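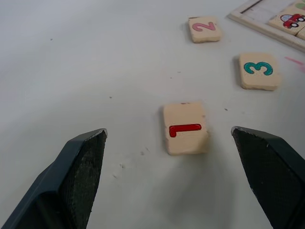

According to Zahira Tuhumury, the Grikmont insurgency was always harder to count than to describe, and most later writers on the subject have come to agree with her. The movement, which took its name from the Grikmont hills where its first bands gathered, was an armed rebellion against the provincial government at Khondokar, and over the years it drew in farmers, former border guards and a good many young men who simply had no other work to go to.

Early army reports put its strength at 81 fighters, a figure that looked rather small once the rebels had taken the river crossing at Mesteo one July and held it for 16 days. A later review, led by Tekle Fikre, raised the total to 1,222, counting part-time members who went home for the harvest and came back afterward. 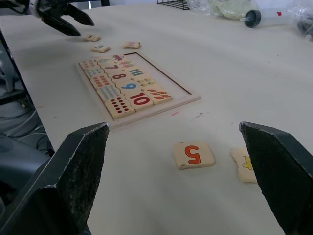
The review also listed 33 camps, though several of these were little more than a well and a few tents, and Paavo Karppinen has argued that some were entered twice under different village names. Fighting died down after the Dokotbridge truce, under which the rebels kept their own local police and gave up their heavier guns. A small splinter group under Kamarul Yusof refused to sign and stayed in the hills until the following spring.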